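The Clear Stuff Problem
Do we need see-through storage, or do we just like looking at it?

Home, February 9, 2023

Sometime in the past few years, the household world decided that everything should be transparent. Flour went into clear tubs. Cotton balls went into clear jars. Craft supplies, batteries, birthday candles and spare buttons were all moved out of the boxes they came in and into something you could see through, and we were told we would never lose anything again.

I went along with it for longer than I'd like to admit. I bought a 19-piece set from Bivow, a company that makes stackable bins and little lidded bottles and sells them with photographs of very calm pantries. I peeled off the stickers and filled everything up. Two weeks later I was on my knees looking for the tape.

The sales pitch is that seeing equals finding. I'm not convinced. A clear bin of mixed odds and ends looks like mixed odds and ends from every side, and your eye slides right over it. The old shoebox with TAPE written on the end did a better job, and it was free with the shoes.

Navari, which sells a pricier version of the same idea, claims in its catalog that the average home holds 748 small items with no proper place. I asked the company how it got that number. The answer was a link to the catalog. I don't doubt that we own too many small things, but a figure that exact ought to come with a method attached, and a box with a lid on it is hardly a cure for owning them.

Then there's the table. Every home has one, the surface where things land on their way to somewhere else. Organizing guides treat it as a failure of character. They want it bare by bedtime, with a tray if you must. I tried the tray. It filled up, and the overflow settled next to it, so now I had a mess and a tray.

What has worked better in my house is giving up the middle and the edges separately. The back of the table belongs to whatever is in use this week: the tissues, a pen, a mug, the bag of bits for a project I haven't finished. The front stays open so a person can do something there. It will never make a catalog, and I can live with that. 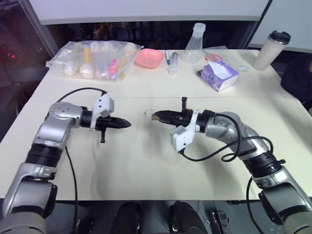 Langat wrote in after my April column on junk drawers to say that a back row is only a drawer that hasn't been shut yet, and that mine would creep forward until I was eating dinner off my lap. Wait a month, the letter said, and then measure what's left.

Fair enough. I did wait, and it did creep, mostly thanks to the mail. Pushing it all back took less time than I used to spend matching lids to Bivow bottles, though, and I knew where the tape was.

I still use two of the clear bins. One holds rice and the other holds pasta, and both earn their shelf space – you can tell at a glance when to buy more. For a single thing you use up, transparent makes sense. For a jumble, I'd rather have cardboard and a thick marker.

The rest of the set went to the thrift store on Wimberg, where there was already a whole shelf of them, all clean and empty, with most of the lids missing.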